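22 June 2020, Herkisbridge lab, cup task, station 2

Carrying on from the Plostum notes. Goal for the student project is unchanged: pick a cup off the board, set it down on the table, wipe the spot with the cloth, return the cup. Both arms, one policy, no hand resets between subtasks. The Jurkell controller is on the new firmware and both arms home without faults.

Setup used today:

- right arm assigned to cups, left arm to cloth
- board at the rear of the table, three cups in a row
- cloth in front of the board, bunched, not folded
- gripper current limit 500 mA on both sides
- teleop rate 80 Hz

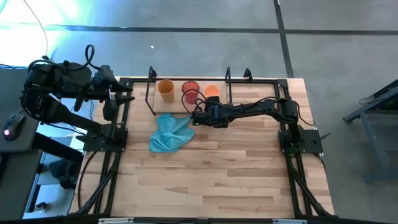

*Fig. 1. Station 2, left gripper open, right gripper near the red and orange cups.*

The low approach with the right arm stays inside joint limits, but it uses most of the reach. Elbow margin is small when the target is the far left cup. Options are to shift the board toward the right base or give that cup to the left arm. I would try the board first, as changing the arm assignment means relabeling the set we already have.

Cable slack at the right wrist needs another look. With the arm extended and the wrist rolled, the loop gets close to the cups. Reroute it along the top of the last link and put a tie before the gripper body. Same for the left if there is time.

Grasp strategy: the students started with an outside pinch on the cup wall. Fine on upright cups, poor on anything lying down, where the jaws tend to push the cup along the table. The alternative is one finger inside the mouth and one outside, closing on the wall. It needs a better wrist angle, and the operator has to line up from the wrist view, where the cup covers a good part of the table once the finger is in.

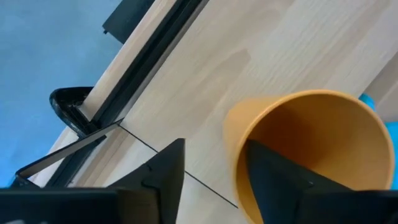 Does the policy need separate training episodes for tipped cups?

It does for this task. Upright episodes only cover a narrow band of wrist angles, and a cup on its side needs an approach outside that band. Keep the tipped episodes in the same set with their own label so they can be weighted later.

Episode count in the set before today is 725, all upright starts. Plan is to add 80 tipped starts and retrain from the same checkpoint. Vary the direction of the mouth, including some facing away from the right base. Leave the cloth placement random, but keep it clear of the board so the left arm doesn't have to reach under the right one.

Current limit: 500 mA is enough for the rigid cups. For the orange one I want to go lower and step up, logging the wall deflection by eye (none / slight / creased). No force sensing on these grippers, so that is as good as it gets for now.

Open items:

- [ ] reroute right wrist cable
- [ ] shift board, remeasure elbow margin
- [ ] check timestamp offset between wrist and head streams
- [ ] label field for start pose, upright or tipped
- [ ] ask Lawal for spare finger screws, M2.5
- [ ] copy calibration files to the shared drive

The November demo only requires the upright version. Tipped cups are extra, and the wipe step has priority if the two compete for station time.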